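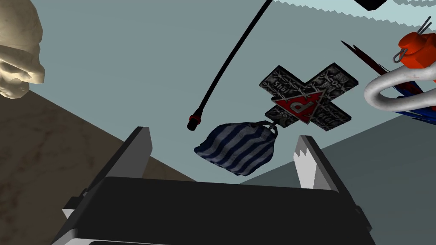

Figure 1. A skull, upper left, in a computer-rendered view.

Lighting a Small Museum Room
Project report by Amparo Gallardo
April 20, 2020

1. Background

The Balau room is the smallest of the display rooms at the Trastell museum. It holds bone, shell and paper items from the Coetzee collection. In October the museum asked our class to look at the lighting, as visitors had said the labels were hard to read. My part of the project was the light levels on the cases and the labels.

2. Method

I used a borrowed Plesis light meter. Readings were taken at the front of each case, at label height and on the floor by the door, with the blinds closed. The window side was measured again with the blinds open. All values are in lux.

3. Results

With the blinds closed, the paper case read 70 and the bone case read 300. The labels under the bone case read only 40 because the shelf above puts them in shadow. With the blinds open, the case nearest the window went up to 829.

The paper case is the main concern. Paper fades with light over time, and the usual advice is to keep it near 50 lux. Bone can take more light, so the level there is acceptable.

4. Suggestions

Keep the blinds closed during opening hours. Dim the lamp over the paper case. Move the bone case labels to the front rail, where the shelf does not shade them, and print them in larger type.

5. Limits

I did not measure ultraviolet light, as the meter does not read it. The readings were taken on one afternoon, and morning sun may give different values on the window side.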